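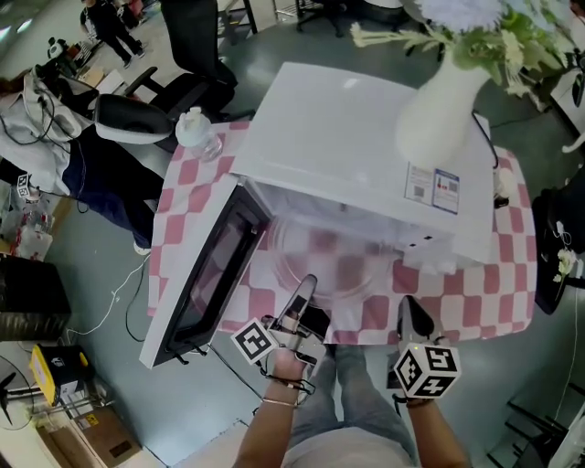
**Vumerstead Occasion Cars: minutes of the April meeting**

Held in the upstairs office. Present: drivers, bookings, workshop, and both partners. Apologies from the weekend driver, who was driving. The meeting opened late, the previous customer having brought the convertible back late and wanting to discuss it.

**Minutes of last meeting**

Agreed as correct, apart from the word "dent", which the driver concerned would like changed to "mark". Changed to "mark". The workshop asked for it to be noted that it is being charged as a dent.

**Bookings**

Wedding enquiries are up and confirmed weddings are where they were. Bookings thinks couples are asking everyone in the county for a price and then borrowing an uncle's Jaguar. The deposit stays as it is. Quotes will now lapse after 40 days, and the email will say so near the top, in a sentence short enough to be read.

School prom season is filling up. One parent has asked whether the white limousine can take the whole class in turns. Bookings has replied with a price, and silence has followed.

**Stilum**

The new booking system, Stilum, has been in use for 6 weeks. It is quicker than the wall planner and has double-booked the burgundy saloon only once, for two christenings at opposite ends of the same valley. Both families were got to church. One of them was got there in the workshop van's replacement, the grey estate, with ribbon, and has been given a refund and a bottle.

The partners still prefer the wall planner. It was agreed that the planner may stay up so long as nobody writes on it.

*Action: bookings to ring Stilum and ask why christenings don't count as clashing.*

**Convertible: minimum age and mileage**

Long discussion. The insurer will allow younger drivers on self-drive hire for a larger excess. One partner is in favour on the grounds that younger customers have money and put photographs online. The other partner has seen the photographs. Decision put off until the insurer sends the wording.

The mileage allowance for a weekend was also raised. The last hirer set off for "a run to the coast" and appears to have chosen a coast in Scotland. Bookings to draft a charge for extra miles.

**Trumano**

Trumano Executive Hire has put a banner on the ring road facing our gate. It describes their fleet as "the ultimate in the ultimate". A motion to put up a banner of our own was discussed with some energy and dropped when the printer's price was read out. We shall wash the cars at the front of the yard instead, where people can see them.

**Workshop**

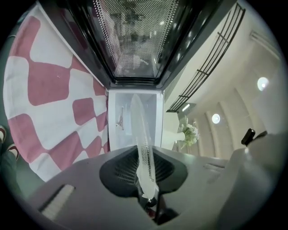 The saloon needs a new stone guard in front of its radiator, the old one having let most of a hedge through. Bansal Motor Trim have quoted £2,000, which includes the surround, fitting and presumably lunch. The workshop wants a much finer mesh this time and, asked how fine, said like the window in a microwave door, a dense grid of tiny round holes in a dark frame. One partner asked whether a mesh like that would let enough air through to stop the engine boiling outside a church in July. The workshop said it would look into this, in the tone it uses when it hadn't thought of that. Bansal to be asked for a sample and a lower figure, in that order.

Tyres on the limousine: 4 to be replaced before the prom bookings. Agreed without discussion, the photographs of the old ones having been passed round.

**Drivers' hats**

Drivers asked again to be excused hats in hot weather. Partners replied that the brochure shows hats. Drivers replied that the brochure also shows a castle. Hats may be held in the hand above roughly the temperature at which customers start asking for the air conditioning.

**Any other business**

Ribbon is running low. White only, please; the ivory looks like old white.

Whoever has the spare key to the convertible is asked to put it back on its hook before the next meeting, which is at 6 o'clock, same room.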